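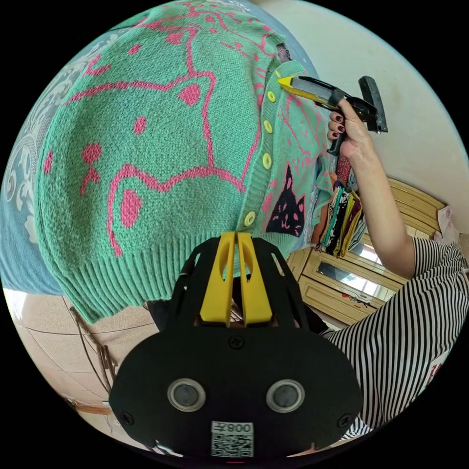 Garment Inspection and Hanging Assistant (part-time)

Nekalico, knitwear resale and storage
Posted 26 September 2011
Reference: 179

Nekalico needs two assistants to check, hang and record used knitwear. Most of the stock is cardigans, many with knitted-in animal motifs and contrast buttons. The current intake is 2,341 garments, to be cleared by the end of March.

Duties
Inspect each garment at the placket, cuffs and ribbed hem. Record missing or loose buttons, pulled stitches, pilling and stains on the intake sheet.
Button cardigans fully before hanging. Patterned pieces go on the rail with the front panels facing out.
Fold any garment that stretches at the shoulder and shelve it flat.
Set aside items for repair. Assistants do not sew.

Requirements
Able to stand for up to 12 hours a week, split over three shifts.
Normal color vision, for matching yarn and replacement buttons.
Legible handwriting. Experience with hand knits is useful but not required.
Wool and mohair are handled daily; applicants with fiber allergies should not apply.

Training is given on the first shift by Gráinne Ní Chonaill. Pay is hourly and is paid every 2 weeks.

To apply, send a one-page resume to Davoud Ghaffari, Intake, Nekalico, and quote the reference number. State which mornings you can work.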